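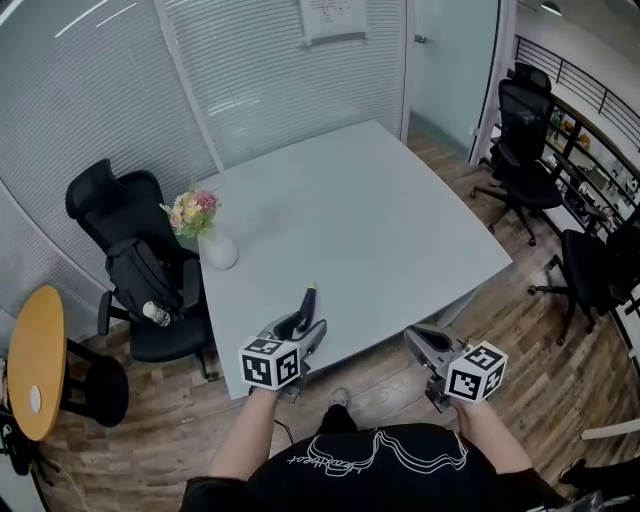 Mesa de reuniones gris claro con un jarrón de flores artificiales en la esquina.

Cómo mantener limpia una mesa de reuniones clara

Los tableros de color claro disimulan bien el polvo, pero marcan enseguida el café, la tinta y el roce de las mochilas. Con una pasada corta al final del día suele bastar.

Retire lo que haya encima y pase primero un paño de microfibra seco. Después, otro apenas humedecido en agua con unas gotas de jabón neutro. Seque en el mismo sentido, sin dejar charcos junto a los cantos.

Tinta de bolígrafo: alcohol en un bastoncillo, probando antes en la cara inferior del tablero. Cercos de taza: agua templada y paciencia. No use estropajo ni polvos abrasivos, dejan zonas mates que ya no se recuperan.

Flores artificiales. Acumulan polvo entre los pétalos. Sáquelas del jarrón una vez al mes y límpielas con una brocha suave o con el secador en frío. Si el jarrón es de cerámica, pegue un fieltro en la base para que no raye.

Sillas de malla. Aspire el respaldo con el cepillo pequeño y repase los reposabrazos con el paño húmedo. Las ruedas recogen pelos e hilos; se quitan con unas pinzas. Conviene no dejar bolsas pesadas colgadas de un solo brazo.

Persianas horizontales. Cierre las lamas, páseles un plumero de arriba abajo, gírelas y repita por el otro lado. Deje el cristal para el final.

Mesitas auxiliares de madera: paño bien escurrido y secado inmediato. Una gota de cera incolora en mayo y otra antes del invierno.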